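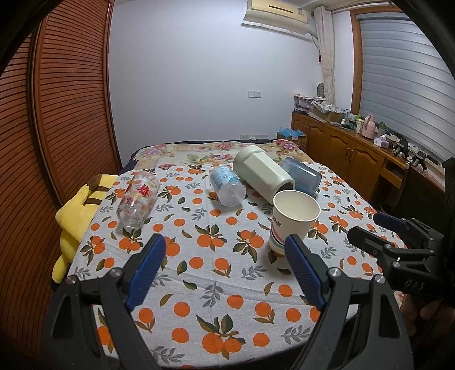
Perception for a two-finger gripper comes down to three estimates, made in this order: where the object is, which way its long axis points, and how wide it is across the closing direction. The planner in this unit needs all three before it will propose a grasp. Work through them first on the white paper cup, the only container standing on the printed cloth. Its axis is vertical, its rim is a clean ellipse, and any closing direction in the horizontal plane is as good as another, apart from those blocked by its neighbour. The four containers lying down are harder. Each has a definite axis and so only one useful family of closing directions, and the clear glass bottle adds a second difficulty, in that the orange fruit print shows through its wall and a segmenter working on colour will assign those pixels to the cloth.

Unit 7: From mask to grasp
Course notes, second part of the perception block
Prepared by Mafalda Caldeira; lab sections run by Zinash Tamiru

7.1 Software used

The lab uses three packages. Mamico is the segmenter. It takes a colour image and returns one mask per object with a confidence between 0 and 1. Hamance takes the masks and fits a primitive to each (box, cylinder or truncated cone). Wolde is the planner, and it takes primitives and returns ranked grasps. They talk over a plain message bus and can be run separately, which you should do while debugging. Don't start all three and then try to work out which one is wrong.

7.2 Segmentation

Mamico was trained mostly on objects against plain backgrounds. On patterned fabric expect two kinds of error.

False positives. A printed motif with a strong closed outline can be returned as an object. A pair of printed oranges is a typical case. The motif has colour, shading and an edge, and nothing in a single colour image says that it has no height. Reject these in Hamance by checking the fitted primitive against the support plane. If the height above the plane is less than 3 mm, drop the mask.

False negatives. Transparent walls pass the background through. The mask then covers only the opaque portions, such as a label, a painted decoration or a frosted base, and may be split into two or more pieces. Merging the pieces by distance alone is unsafe when objects are close together. Merge only where the pieces share an axis to within 7 degrees.

Fabric creases cause a smaller problem. They move the support plane estimate by a few millimetres locally, so fit the plane to the whole cloth and discard outliers before running the height check.

7.3 Fitting the axis

For a container lying on its side, take the principal direction of the merged mask, project it onto the support plane, and use that as the cylinder axis. The result has a sign ambiguity: the method can't tell the neck from the base. For a symmetric grasp at the middle this doesn't matter. For anything that follows the grasp, such as standing the bottle up, it matters a great deal, and you will need to compare widths at the two ends.

Wide-angle lenses bend straight edges near the border of the image. Undistort before computing the principal direction. In the lab set, skipping this step produced axis errors of up to 30 degrees for objects close to the border, against almost none at the centre. Students skip it every year.

Faceted vessels should be fitted as boxes if the flat sides can be resolved and as cylinders otherwise. The cylinder fit overestimates the width slightly. That is the safer direction, as the fingers will open a little further than needed.

7.4 Planning the grasp

Wolde scores each candidate on clearance, pad contact and approach angle. The default weights are in the file weights.cfg under the Nillano folder on the course server. Leave the approach weight alone for this unit.

Clearance is computed for the whole finger linkage and not only for the pads. With an angular linkage the outer joints swing wider than the tips, and a grasp that looks clear at the pads may strike a neighbouring object at the knuckle. A cup standing directly in front of a larger vessel is the standard case. Approach so that the fingers close to either side of the pair, across the line joining them.

Where two grippers share a work surface, plan them one after the other and pass the swept volume of the first to the second as an obstacle. Simultaneous planning is covered in Unit 9.

Grip force is set by class. Paper and thin plastic use the low setting — a paper cup will deform well before it slips. Glass uses the middle setting.

7.5 Exercises

1. Run Mamico on the supplied set of 42 images. Record every mask that Hamance rejects on height and state whether the rejection was correct.

2. Repeat with the height threshold doubled. Report which real objects are lost, if any.

3. Write a function that resolves the sign ambiguity in 7.3 from the mask alone. Describe one container shape for which it must fail.

4. Disable undistortion and plot axis error against distance from the image centre.

Submit code and a short report, two pages at most, through the course server. Label your axes.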